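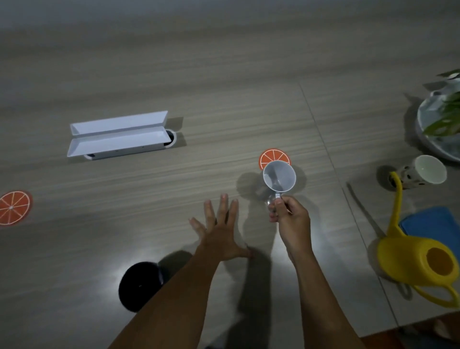

Chapter 3
How Much Is a Cup? Units and Why We Agree on Them

My first teaching job was in Grurkthorpe, a market town with one bakery and two hardware stores, and the bakery is where I started caring about units. I worked the early shift there on Saturdays to pay my rent. The recipe book had been copied out by hand so many times that half the pages said "1 cup" and the other half said "1 c. (big)". I asked which cup was the big one. I got three answers, all of them given with total confidence, and the rolls came out different depending on who was mixing!

That's the problem this chapter is about. A measurement has two parts, a number and a unit, and the number gets nearly all the attention. You were drilled on numbers for years. But "4" doesn't tell me anything until you say four of what -- and it tells me very little if your what and my what don't match.

We'll start small, with volume, which is the amount of space something takes up. Most of us meet volume in the kitchen long before we meet it in a classroom, and a lot of us carry around a private unit, usually whatever we drink out of in the morning. It's a perfectly good unit as long as you're cooking alone and never break it.

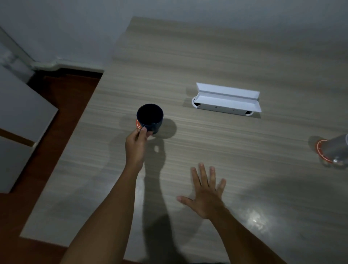

Figure 3.1 A dark blue mug. Without a marked scale, a drinking vessel can only be compared with itself.

Now suppose you want to share a recipe with a friend in another town. You could mail them your mug, I guess. Or you could both agree on a standard, a fixed amount that anyone can check, and describe your mug in terms of that. The second way is cheaper on postage, and it's how pretty much every system of units got going. Somebody had grain or cloth or oil to sell, somebody else thought they were being cheated, and a standard got written down.

In Section 3.2 we'll look at the Halvorsen problem, a long one about a grain merchant whose two warehouses, at Dinon and Pratar, use scoops of different sizes. One scoop holds 600 milliliters and the other doesn't, and you'll work out the size of the second from the number of scoops in a full bin. Take your time with it. I got it wrong the first time I wrote out the answer key.

Before you read on

Pick any container in your home, as long as it has no markings. Fill it with water, pour it into a pot, and repeat until the pot is full. Write down the number of pours. Then do it again with a smaller container and the same pot. Keep both numbers, you'll want them for Exercise 10.

Words to watch for: unit, standard, volume, capacity, conversion factor. They're all defined in the glossary at the back, starting on page 29 of the supplement.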